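Home Visits Reports Members Contact

Visit Report: Open Day at the Pearce Repair Workshop, 21 September 2024

The Ledach Community Skills Network was received at Pearce by Glenys Donnelly, workshop manager. The visiting party was led by Carleen Kingi. The purpose was to see how small work areas are equipped for the care of household electronics.

1. Tool storage

Ms. Donnelly began with the storage of hand tools. Each station is issued one black plastic toolbox with clear organizer lids built into the top, so that small parts may be found without opening the main compartment. The yellow handle section makes the box easy to find on a crowded shelf. Pearce holds 73 of these boxes.
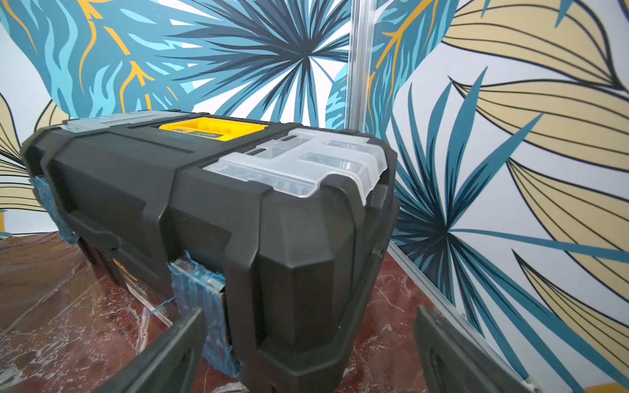
2. The laptop station

The party then moved to the station used for portable computers. Screwdrivers are set out at the right of the table, within easy reach of the machine, and the toolbox stands in the back corner.
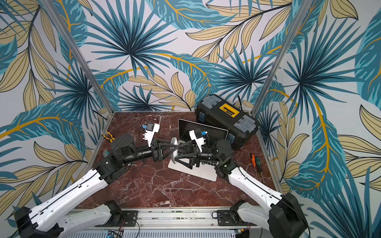 Laptop, screwdrivers and toolbox on the marble tabletop.

Several members remarked on the tabletop, a dark red-brown marble with white veining. Jarrah Henare asked whether small screws were hard to see against it.

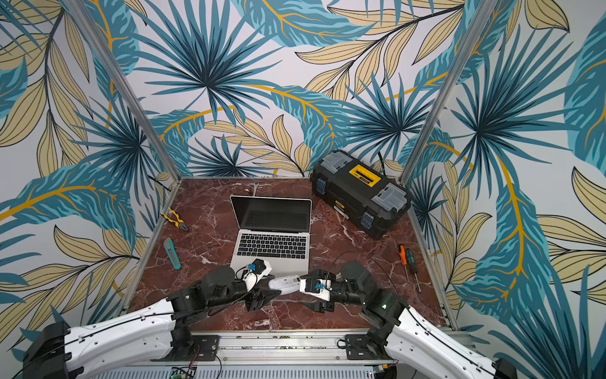
Ms. Donnelly replied that a light cloth is laid down for fine work - a practice our own rooms could adopt at little cost. She added that the palm-leaf wallpaper had been chosen by the staff, and members agreed that it gave the station a cheerful character.

3. Hand tools

Discussion turned to which tools should stay on the table and which should be returned to the box. Pearce leaves this to the person at the station until closing, when all items are put away.

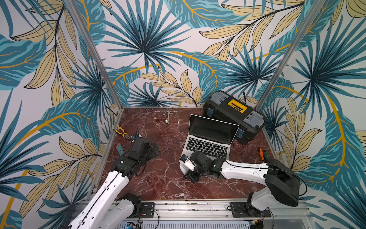
Pliers, a wrench and a utility knife on the work surface, with the toolbox behind.

The Network thanks Pearce for its hospitality. A return visit is proposed for October.

Contact: Kiri Pryor, Visits Office | © Ledach Community Skills Network | Back to top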